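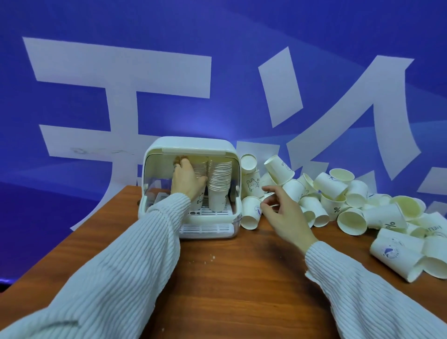 July 31, 2023

Dye bench, back on it after a week of not touching anything blue. My hands had very nearly gone a normal colour.

Where we left off: the old indigo vat (the big one, in the Plaltance tub) had gone sulky. Flat surface, no coppery skin, and the liquid underneath a murky sort of navy when it ought to be yellow-green like cheap olive oil. I dipped a strip of calico on the Friday before I went away and it came out a pale denim that rinsed off almost completely under the tap. So there was blue in there, plenty of it, but it wasn't reduced, and it was just sitting on top of the cloth doing nothing useful.

First job this morning was to warm it up. The shed gets cold at night even in summer and I'm fairly sure the vat had dropped well below where the fructose likes to work. I stood the tub in the old tin bath, filled the bath from the kettle and the hot tap, wrapped the lot in the horse blanket and went off to scour cloth. Two hours later it was up to temperature, smelling of warm fruit and wet pavement, and a bit of bronze was showing round the rim. Promising!

Then pH. The strips had it down at nine and a bit, so it had drifted acid, as they all do once you've had a lot of cloth through (and I had, there were all those napkins). Added slaked lime in two goes, stirred slowly round the side with the long stick, put the lid on, waited. I used to tip the lime straight in and I'd get a horrible chalky cloud that took all day to sink. Now I slake it in a jar of warm water first and pour it down the stick. Much better. If anyone else is topping up while I'm out, please do it that way, and please wear the goggles, the lime jar spits.

After lime, more fructose, dissolved, same method. Lid on again. By half eleven the flower was back, proper purple bubbles in the middle with that petrol sheen. I do love that moment, I called Kanini Khaemba over to come and look and she said it looked like something you'd find under a car. She's not wrong.

Scouring. I had 2352 grams of mixed cotton to get through, most of it the Jukville sheeting, which is an absolute pig. It's sold as ready for dyeing and it isn't. I simmered it with soda ash and a squirt of the plain soap and the water went the colour of strong tea, so I tipped it out and did it again, and the second lot was still the colour of weak tea. Third go was clear enough. Compare the Clitholm lawn, which I did in the smaller pan: one simmer, practically clean water, done by coffee. It costs more but I think once you count the gas and the afternoon you've lost it probably comes out even. I'd like to order the lawn for the August batch and use up the sheeting for test strips and apron ties.

Weights, so I stop writing them on the back of my hand:
Sheeting after scouring and drying, first half: 699 g
Lawn, all of it: 625 g
Second half of the sheeting still damp, will weigh tomorrow.

Dipping, from just after lunch.

Strip A, lawn, one dip, seven minutes under. Came out a lovely acid green and turned in the air while I held it. Mid sky blue once it had finished. Very even apart from where my thumb was.

Strip B, lawn, three dips with a good long airing between each. This is the one. Deep, slightly red blue, no streaks, hardly anything in the rinse water. If I could get this every time I'd stop keeping a notebook.

Strip C, sheeting, three dips, same timings. Blotchy. There's a tide mark across the middle and a paler patch near one end that I think is leftover size in the cloth (see tea-coloured water, above). It's a perfectly nice blue where it's blue.

Strip D, sheeting again, but wetted out overnight with a drop of soap in the bucket. Better than C by a mile, still a bit cloudy. So a long soak makes a real difference and I've been lazy about it. I'd been giving everything a quick dunk and a squeeze and calling it wet, and it wasn't wet, the air was still in there. When you lower it into the vat you can see the little bubbles come streaming up out of the folds, and every one of those is a bit of oxygen undoing all the morning's work.

Note on going in and coming out. I've been splashing. Kanini watched me lift strip C and pointed out that I let it drip from about a foot up, straight back into the vat, and of course every drip is carrying air in with it. For B and D I squeezed the cloth just under the surface as I drew it out, over at the side, then straight into the spare bowl. Slower and you do feel a bit precious doing it, but the flower stayed put and the vat was still green at four o'clock, when normally it would have been sulking again by three.

The paste resist. This is the bit I really wanted to get to and only had an hour for in the end. Rice flour and bran, cooked up as before, with a bit more salt this time. I went through a stencil on to the lawn (the one with the leaves, the fish one has gone soft at the corners and wants re-cutting). Two things:

It was too thick. It went through the stencil with nice sharp edges but it stood up like icing, and when it dried it cracked wherever the cloth bent. The cracks have let hairlines of blue in. Kanini likes them. I quite like them too but I'd like to be able to choose.

I didn't leave it long enough. It felt dry on top and was still leathery underneath, so after the second dip it started to slide. The leaf on the left has a fuzzy halo where the paste went walkabout. Next time overnight at least, and possibly two nights if the weather stays this muggy.

The piece is in the cold bucket now, soaking the paste off. I'm leaving it alone until tomorrow. Last time I got impatient and scrubbed and took some of the blue off with it, and I was cross for a whole evening.

The Urio pigment, since a few of you asked. I've opened the new tub and ground a spoonful with water and marbles in the usual jar. It wets out more easily than the last lot, less floating on the top, and it's a finer powder altogether (it also gets up your nose, wear a mask). I haven't started a vat with it yet. I'd like to make up a little jar vat first, a litre or so, and run it beside the big one for a week to see if it gives the same depth. I don't want to commit the whole tub and then find out it's half filler. We've been there.

Rinsing and finishing. Rinsed A to D in cold, then a bowl of water with a glug of white vinegar to take the lime out of the cloth, then cold again. Lawn feels soft again straight away. The sheeting still feels like a tent. I've pegged them on the inside line, out of the sun, and I'll do the hot soapy wash once they've had a few days to settle. I know some people go straight to the wash and swear it makes no odds. I tried that in spring and my loose blue came off on everything, including the cat, so I'm sticking with waiting.

Small disasters: knocked the thermometer off the shelf, it bounced, it now reads four degrees under what the kitchen one says. I've put tape on it with a warning. We need a new one. Also the rubber gloves on the hook have a hole in the left index finger, which I discovered in the usual way.

Also the drain. It's slow again. I think it's bran from the paste. Could we all please sieve the bucket before it goes down, there's an old pair of tights on the tap for exactly this.

To do:
Weigh the rest of the sheeting.
Check pH first thing, before warming, and again after, I've a suspicion the strips read differently when it's hot.
Make thinner paste, same salt, and write down how much water this time instead of "some".
Start the jar vat.
Re-cut the fish.
Soak another metre of sheeting tonight so there's something properly wet to dip tomorrow.
Thermometer, gloves, vinegar (down to the last inch).

Later, quarter to six. Had one more look before locking up and the vat's a clear bottle green, flower the size of a saucer. Gave it a last slow stir and put the lid and the blanket on. The sheeting's in the bucket with a plate on top to hold it under. Kanini has the shed key.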